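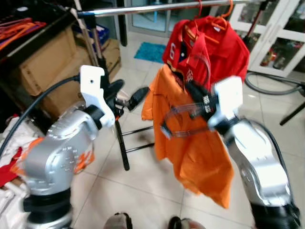 3.2 Hanging and rail order

Shirts were the bulk of the load, 766 garments over the whole study, most of them tops with short sleeves. We kept to one rule for hanging: shoulders first, then the collar, then let the front drop. Sleeves left alone. Earlier drafts of the protocol (Espinoza, March) had people straighten the sleeves before the garment went on the rail, which cost time and made no differance to the creases we scored later.

Figure 3. Clothes rail during hanging. Red polo with the navy collar trim and white 6 on the rail, orange shirt in front of it; more hangers on the dark wooden surface at left.

Polos behave differently from plain shirts. A collar gives the neck opening some shape — it stays put on the hanger while the rest is sorted out. Softer necks slide to one side. Cáceres and Daza scored the slides seperately, agreement was good, and the 2 cases they disagreed on were dropped.

Spare hangers. Kept within reach of the rail in all sessions at the Gremstead room, not in a box. Reaching down to a box broke the rhythm and the sorters complained. Ulloa tried both layouts over 300 garments and the higher surface won, mostly on comfort, less on speed.

Not covered here: trousers, anything with a hood, anything that needs buttoning before it will hang. Buttoned shirts are in 3.4. Spacing on the rail was left to the sorter, and we come back to crowding in section 5 with the crease scores.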